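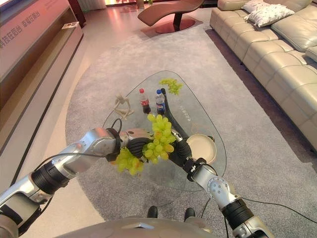

Plelutus sells its Handover Rules for Home Robots as a 62-page spiral-bound guide with a set of wall cards. I used it through March 2021 on two-arm table work, mostly moving fruit and clearing plates, and I'd buy it again with a few complaints.

The best chapter is on soft items. It says to set the grip force for each item, write the setting down, and keep the second hand open until the first has a hold.
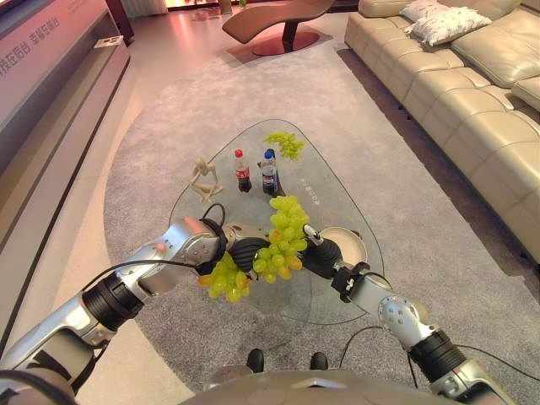

It also asks for a written limit on arm speed near glass — 100 millimeters per second in our case — and a named person at the stop button. Holger Forsberg took that job and kept the log. The log sheets are good. The wall cards are printed too small to read from across a room.

Cables get half a page, which is too little. The guide says to check them before each run and leaves it there. I'd want a rule on slack and on where a cable may cross the floor.
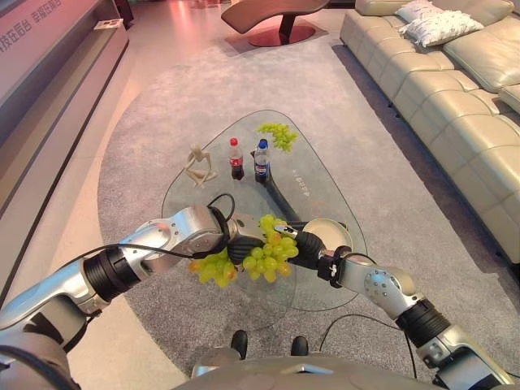

Starting and stopping

The stop checklist is short and clear: arms low, hands clear of the tabletop, power off last. Don't skip the part on bottles, which says to plan each path with the tallest item in mind.

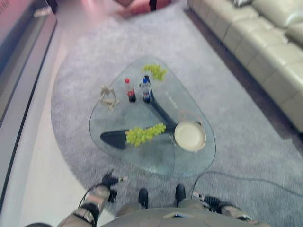 Gunhild Østergaard: We use the same checklist, but we added a line for checking the floor around the base. The guide should have had it from the start.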